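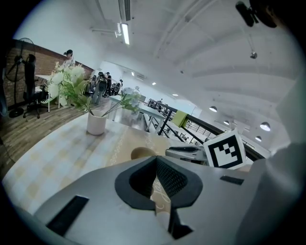 How to run a tidy session with a hand-held gripper in a shared room

Last revised 2020-03-25

If you've done our first guide you'll know how to hold the gripper, start a recording and put everything back on the charger. This second one is about good practice, meaning all the small habits that make your recordings useful to the people who train the robot later on, and that keep things pleasant for everybody else who happens to be in the building. It's long, I know. Make yourself a cup of tea and read it through once before your first proper session, and after that the short version near the end should do you.

These are the house rules we use at Birnska. We wrote the first draft in November and have been fiddling with it ever since. They sit underneath whatever your own workplace safety rules say, so if the two disagree, follow your workplace and drop us a line so we can fix the page.

Before you touch the gripper

Walk the room first, with your hands empty. You're looking for cords across the floor, fans and chairs that might roll or tip, and any spot where the floor drops away. Stairwells and mezzanine openings deserve special care, even with a railing. When you're working with a gripper your eyes are on the fingertips, and you'd be surprised how far you can drift backwards in 2 minutes without noticing. Pick a table where you can stand with your back to open floor or a wall. If the only good table is near a railing, work from the side that has you facing it.

Next, talk to people. Anyone who could end up in the recording needs to know that a camera is running, what the recordings are for and who to ask if they'd like theirs removed. A sign on the door is good, but a quick hello is better, and people are nearly always lovely about it. Wide rooms are the tricky ones, as the lens takes in a great deal more than you'd expect, including a group chatting right down the back. If someone says no, move the session or turn your table so they're out of view. Please don't rely on blurring them later. We do blur faces as a matter of course, but that's our second line of defence and it shouldn't be doing the work of asking.

Setting the table

Leave the table looking like a table. Newcomers often want to strip everything off and start with a bare top, and I understand the urge (I did it myself for ages). A robot that has only ever seen bare tops will come unstuck the first time it meets a patterned cloth, a runner or a vase of flowers, so if those things live there, let them stay. What you should remove is anything breakable that you aren't planning to move, anything hot, anything sharp, and anything with private details on it: letters, prescriptions, name tags, phones with the screen lit.

Cloths need a bit of thought. Fingers catch fabric very easily, and a caught runner will bring the whole arrangement along with it. Do one slow practice pass before you record and see whether the cloth creeps. If it does, clip it under the table edge, out of sight. We don't tape cloths down, after a sad business with somebody's grandmother's linen.

Tall light things such as vases go where your forearm won't sweep them. Artificial flowers are kinder than real ones here, with no water to worry about, but the stems still stick out further than you think. Work out your path around the widest stem and then give yourself a hand's width more.

Checking the markers

Any printed tag on the tool has to be clean, flat and fully in view through the whole range of the fingers. Open and close the gripper five times, slowly, and watch the preview as you go. Wipe a smudged tag with a dry cloth. If a corner has lifted, stop and replace the tag – pressing it back down with your thumb lasts until lunchtime at best. Then look at the rubber parts for splits and at any mesh for fluff. Linen and wool shed more than you'd credit.

Recording

Start each take with the fingers open and the tool held still over the table for a slow count of three. Move at the pace you'd use to pass somebody a full cup. Approach the object, close, lift, carry, lower, open, back away, and hold still again. If you drop something, don't snatch at it. Let it land, finish the take, and mark it as a drop in the notes. Drops are useful to us when they're labelled and a proper nuisance when they aren't.

Keep your free hand behind your back or in a pocket. This feels silly for the first morning and then you forget about it.

One task has one name. We use the Polludance naming sheet, which gives a plain verb and a plain noun for each job, and we ask you not to improve on it. "Move cup" is move cup, even if it's a very nice mug.

Stop at once if somebody steps within arm's reach, if a child or a pet comes in, if the preview freezes, or if your wrist starts to ache. Wrists especially. The tool isn't terribly heavy but you're holding it out in front of you, and the soreness arrives the day after.

How much is enough

A full set for one household task is 266 takes, shared among as many different hands as you can round up. The Flerport batch closed at 1700 takes against a planned 2000, and we were quite happy with that, as the last stretch would have been the same two tired people at the same table. A smaller set with honest variety is worth more to us. Swap tables, swap objects, let the left-handers have a go.

The short version

Walk the room.
Tell everyone, and put up the sign.
Clear away breakables, sharps and private papers. Leave the rest.
Test the cloth.
Five slow open-and-closes, watching the tags.
Still, move, still.
Label your drops.
Rest your wrist between sets.

Packing up

Put the room back the way you found it, chairs included, and take the sign down. Copy the takes to the project drive before you wipe the card, and check that a few from the middle open properly, as well as the first one. If you're on the Fuchs drive, the folder is named for the room and not for you. Notes go in the same folder, typed up, please – we've all seen my handwriting.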